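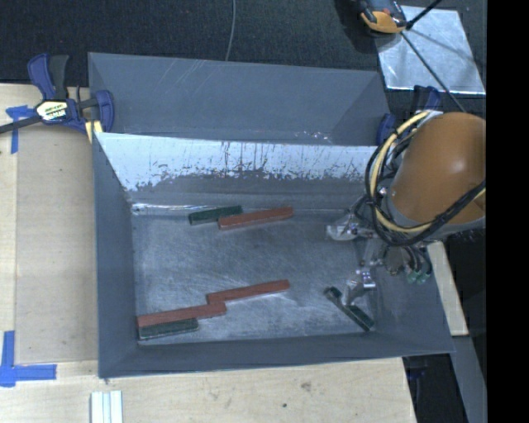 Stamatopoulos: "I want to play, and I told the coach"

2019-11-08

Spyros Stamatopoulos has started two league games for Segura since he signed in August. The striker says he is not looking to leave.

"I came here for the long term," he said after training. "I want to play, and I told the coach. He listened. He said keep working, so I keep working."

Coach Abilio Zabala has mostly gone with Trinidad Manzano up front, and Manzano has eight goals. Stamatopoulos has come off the bench seven times and has yet to score.

"Trinidad is in form. If I were the coach I would pick him too," he said. "But we can play together. We did it in the second half against Mornitz and I thought we looked dangerous."

That match ended in a 2-2 draw in front of 967 people. Stamatopoulos hit the post late on and still thinks about it. "I should have gone across the keeper. I watched it again at home — twice — and the space was there."

He spent last season on loan at Jutness, where he played mostly on the left. He would prefer to stay in the middle now, but says he will go where Zabala puts him.

Segura travel to Pokov next, with Manzano doubtful because of a sore hamstring. Has the coach said anything about the lineup?

"Not yet. He tells us on the morning of the game."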